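Home Journal Issues Authors Contact Search

Reading time: 5 min
Last updated 25 April 2019

4. Fixture layout and reach in exposed wall-mounted showers

4.1 Background to the layout question

The exposed shower column is an old arrangement. The valve sits on the face of the wall, a riser goes up from it, and everything the bather touches is attached to one or the other. Renovators like it because the wall does not have to be opened very far. Household advice on where to put the parts is harder to find than advice on how to pipe them. The earliest guidance we used, a builder's handbook from 1971, gives a height for the valve and leaves the rest to the installer. Later trade sheets, including those collected by Chu in the first stage of this project, repeat that height and add a range for the overhead rose.

None of these sources says much about the hose, the bracket for the handheld head, or the shelf. These are the parts that residents in our interviews talked about most. One household in the Betetti building had moved its bracket twice in a single year. Another had stopped using the bracket and left the handheld head lying in the tray, where it was stepped on.

4.2 Terms

We use "column" for the whole assembly on the wall. "Riser" is the vertical pipe. "Rose" is the fixed overhead head, and "handset" is the head that can be lifted off. "Bar valve" means a horizontal mixing valve with a knob at each end. "Drop" is the lowest point of the hose when the handset is in its bracket. All heights are taken from the standing surface of the tray and not from the bathroom floor, as the two differ in most of the flats we visited.

4.3 Households and method

Interviews were held in July with residents of two buildings, Rinaldi and Betetti, both refitted under the Prostum renovation program. Bathrooms in the Rinaldi building have the shower in a corner with one long wall and one short wall. Those in the Betetti building have it along a straight wall behind a curtain. We asked each resident to name the parts they touched during an ordinary shower, in order, and then to name anything they would move if moving it cost nothing.

Hậu Chu carried out the interviews and made a sketch of each column with heights written in. The sketches were later compared with the fitting sheets. In several flats the two did not agree. The usual difference was the bracket, which slides on the riser and had been set to suit whoever was tallest or whoever had small children. We treated the sketch as correct in these cases.

Residents were not asked about water use or temperature. Both subjects are covered by the Hanari survey and we did not want to tire people with the same questions again.

4.4 The bar valve and the shelf

Most residents were content with the height of the valve. Complaints were about what was near it. A shelf placed directly over a bar valve is handy for soap, and it keeps the column narrow, but the hand has to come in under the shelf to reach a knob. People with larger hands reported knocking things off when they turned the water on. Where the shelf was shallow this happened less often, though a shallow shelf holds little more than a cup or a soap dish, and bottles then end up on the tray.

Two residents in the Rinaldi building had fixed a second shelf on the short wall for shampoo and kept the one on the column for small things only. Both said they would do it the same way again. We saw no objection to this except that the short wall in those flats is tiled over a light partition, and the fixings need to find a stud.

4.5 The hose and the handset

A hose long enough to rinse the far corner of the tray is too long when the handset is hung up. It has to go somewhere, and on most columns it hangs in a loop beside or below the valve. With the bracket set at 800 mm above the valve, a standard hose gave a drop that cleared the tray in all the Rinaldi flats. With the bracket lower the hose touched the tray, and residents disliked this for reasons of cleaning.

The side on which the loop falls also matters. In a corner shower it should fall away from the short wall – otherwise it rubs along the joint and marks the sealant. Fitters had not been told this, and the loops fell on either side.
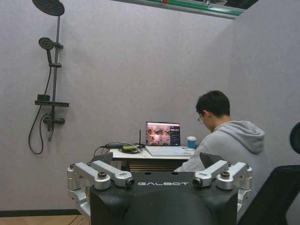
Figure 7. Exposed column in dark gray on a pale wall, with overhead rose, handset, narrow shelf and bar valve. The hose loops to the left.

Black hoses were preferred by residents who had dark columns, mainly for looks. Several had replaced a chrome hose at their own expense. A dark hose shows lime more clearly than a chrome one, and those with hard water wiped it down roughly once a week. They did not seem to mind doing so. The riser and the rose were wiped far less often, the rose hardly ever, as most people could not see the top of it.

4.6 The rose

A large round rose was the feature residents named first when asked what they liked. It was also the part they used least on weekday mornings, when many wanted to keep their hair dry and took the handset instead. Three households said that they had used the rose every day for the first month and then only now and then. The fitting height caused no trouble except under the sloped ceilings on the top floor of the Betetti building, where the arm had been shortened and the water fell too near the wall.

4.7 Notes for fitting

From the sketches and interviews we suggest that the bracket be set with the user present, and that the shelf be at least one hand's height above the knobs. In corner showers the hose should be turned so that it falls toward the open side before the nut is tightened. The heights in Table 5 can be used as a starting point where the user is not known – for instance in rented flats between tenants. They assume a tray no deeper than those in the Rinaldi building. For deeper trays the drop has to be measured again on site.

Previous section Next section References Back to top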